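Farside Workshop, Zistthorpe
Notebook entry, July 9, 2018

Subject: shrinkage of slip-cast bodies, second series

The second series of test bars came out of the Carrillo kiln this morning. All bars were measured at room temperature with the long calipers and entered in the green ledger. Of the 91 bars fired, 19 were set aside for warping and are not included in the averages. The remainder are stored on the upper shelf, sorted by batch.

Shrinkage from mold to fired state stands at 8 percent for the Drurnik body. The gray body was less regular, and its figures should not be used for mold design until the series has been repeated. The spread appears to follow the position in the kiln – bars from the bottom shelf shrank less than those from the top. Cones on the two shelves agree with this reading.

Colleagues are reminded that bars must be marked before they leave the mold. Three bars in this series carried no mark and could be assigned to a batch only by elimination.

Work surfaces were reviewed at the same time. Measuring is to be done on a padded surface, as fired bars chip easily at the corners when set down on a bare tabletop.

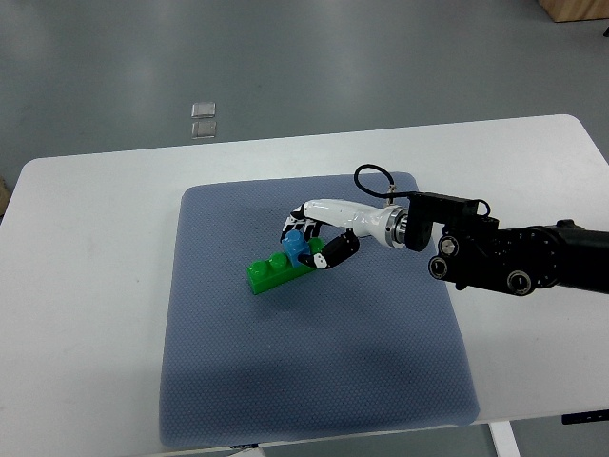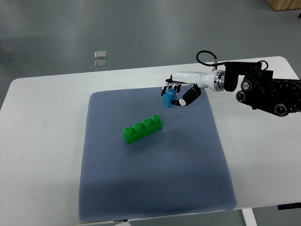 White table with blue-gray mat; green toy brick on the mat in both views.

The slip itself requires attention. The current bucket has thickened and took longer than usual to pass the sieve. No further water is to be added. A small amount of deflocculant was stirred in at noon and the slip left to stand under a lid. Specific gravity will be taken again before any casting is done, and the value written on the lid as well as in the ledger.

Plaster molds 3 and 8 are still damp at the base. They have been moved to the drying rack and are not to be placed near the kiln.

The third series is planned for September, with the same bodies and a slower climb in the first stage of firing. The warped bars have been kept for comparison.

Comments

Is the shrinkage figure linear or by volume? The ledger heading does not say.

Linear, along the long edge of the bar. The heading will be corrected.

Mold 8 has a hairline crack near the pour hole. Please check it before September.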